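Prillar 2 phone by Elura: my notes and what's in the box

I've carried the Prillar 2 as my only phone since June, and I sell it here in the shop, so take my enthusiasm with whatever salt you like.
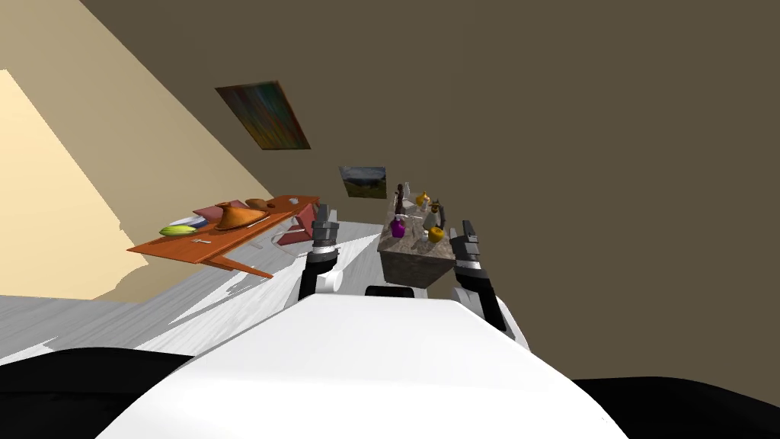 Size and feel

It's a small phone! If you've been hanging on to something older and tiny and dreading the upgrade, this is the one I'd put in your hand first. I can reach the top corner with my thumb without doing that little shuffle where you nearly drop the thing. The back is matte and a bit grippy, and the sides are flat. My last phone had curved sides and spent a lot of time on the kitchen floor.

The buttons are all on the right. I'm left-handed and it took me a week or so to stop taking screenshots of my lock screen by accident. You can turn that shortcut off under Settings, Buttons, Press Together.

Screen

Bright enough for me outdoors, and the slim border goes evenly all the way round. There's no notch, just a small round hole for the front camera. A few customers have asked if you can hide it with a black bar across the top, and yes, you can, but you lose a line of notifications.

Auto brightness is a little jumpy on buses and trains (tree, no tree, tree, no tree). I leave it off and use the slider.

Battery and charging

I get through a normal day and go to bed with some left. On a day of maps and video calls I don't, and I'd rather tell you that now than have you write to me about it. There's a charge limit you can set at 85 percent, which I use on weeknights, and a quick top-up of about 30 minutes gets me through an evening out.

The charger is not in the box. Any decent USB-C one will do, and I stock the Eide compact one if you need it.

Cameras

Two on the back, one on the front. Daylight pictures are lovely, with colors that look like the colors I remember. Low light is okay if nobody's moving. My dog is always moving, so I have a large collection of brown smears. There's no real zoom lens, so if you shoot school plays from the back row, look at the Rivton instead. It's bigger and it costs more, but you'll be happier.

Software

Pretty clean. You get Elura's own notes app and a weather app, and both can be removed. Elura lists 3 years of updates for this model. The fingerprint reader is in the power button and works fine for me unless I've just done the dishes.

What's in the box

Prillar 2 phone
USB-C cable, short (really short, get a longer one for the bedside)
SIM tool
Clear soft case
Quick start leaflet

Will my old case fit?

No, sorry. The original Prillar was slightly wider and the camera cutout is in a different spot. Screen protectors don't carry over either. I have both for the new model, on the accessories page.

Colors

Slate, sand and a dark green. I have the green. Sand sells out fastest, and if it shows as unavailable you can leave your email on the stock form and I'll write when more come in.

Ordering and returns

Orders placed by 11th December go out in time for the holidays by standard mail. After that please pick express at checkout. You have 30 days to send it back if you don't get along with it. Please sign out of your account and wipe the phone first, and put the SIM tool back in its slot in the lid.

Trade-ins are handled by email for now. Send me the model, the storage size and a note on any cracks, and I'll reply with a price.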